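Rozália Urban has repaired kitchen clocks and timers out of a spare bedroom in Hesard for four years. She took it up after her mother's wind-up timer quit in the middle of a batch of rolls.

"I opened it on the table and found one bent tooth," she says. "I straightened it with tweezers and it ran."

She has finished 517 repairs and keeps a card for each — maker, fault, parts used. Springs are the usual trouble. She buys them from Hedlund, a small supplier that still cuts them to length. 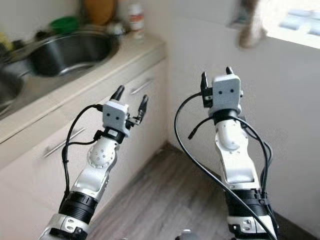 Most of her customers want a timer they can hear from another room. Urban asks where it will sit before she picks a bell. "A small kitchen corner like this one will do fine with a soft bell," she says. "In a big open room I go louder."

She charges by the job and won't replace a dial if the old one can be read. "People know their own dial," she says. "They want it back the way it was."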